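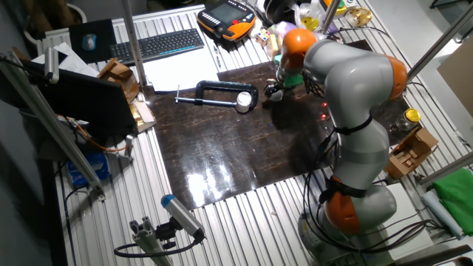
The Workbench at Sternside – Gallery Page

Sternside maintains a shared workshop for small assembly, sorting and packing work. The room is open to registered members throughout the year and is managed by Reijo Koivisto. This page presents the main bench and the articles kept on it, together with notes for members who intend to use them. It was last revised on 2022-12-24.

Main bench, general view
The bench consists of a corrugated metal table with a dark brown board laid over it. The glossy surface catches the overhead light, and members who need to read fine markings may prefer to work toward the upper part of the board. Metal poles stand around the bench and should be kept free of hooks and bags.

The clamp
A black C-clamp with a silver threaded screw and a T-handle lies on the board. Clamps are issued by the tool desk under the Gremel inventory, which at present lists 136 hand tools. Members are asked to return each clamp with the screw backed off by 2 full turns.

Small items
Among the small articles on the board are a Rubik's cube and a clear plastic bag with yellow contents. Small articles are used in the sorting sessions led by Botond Sipos, held at the bench each June. Bags that have been opened are to be closed again before they are put away.

Jars
One glass jar with a yellow lid stands at the edge of the board, and a smaller glass jar is found farther back. Glass may be kept on the bench during a session – it is not to be stored there overnight. Shelf space for jars is available on request from Luuk Verschueren.

Boxes
Cardboard boxes are present on both sides of the bench, one of them open, with flaps. A blue box and a small white box are on the left. Packing materials are ordered through Hendriks twice a year, and members may take up to 6 boxes per project without prior approval.

Writing and computer area
A black laptop, a keyboard and a mouse on its pad occupy the left side, with white sheets of paper below the keyboard. A pen lies nearer the middle of the table. Session records are entered at this end of the bench. The Usero register now holds 3,840 entries, and corrections to it should be sent to Cor Visser in writing.

Cloths
A green cloth and a light blue rolled item lie at the right edge of the table. Cloths for the board are washed by the workshop and may be exchanged at the tool desk.

Use of these pages
Text from this gallery may be reproduced for teaching purposes with credit to Sternside. Requests for larger prints are handled by Ruben Vermeulen at the front office.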